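4.2 Sorting food items at the table

Tidying a table sounds easy, and it is a lovely test for exactly that reason. Every kitchen in Plirkdale needs it done daily, and no two messes match. We ran 300 trials of the Fetinby task, in which two arms share one tabletop and must put each item in its proper tray or dish. The arms finished 118 of them without help, far more than we had dared hope for!

Soft and oddly shaped items were the hardest. Small sweets caused most of the dropped grasps, while larger toy vegetables gave little trouble. Patterned cloths, like the floral one in Figure 2, also slowed the vision step, and we are keen to learn why. Shaikh's earlier Sorkow trials used a plain grey surface, so the two sets of results should be compared with care.

Figure 2. Two-arm workspace with tray and dishes. 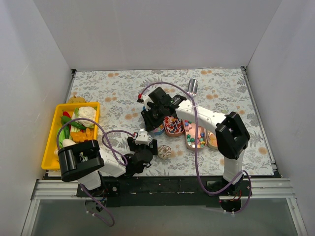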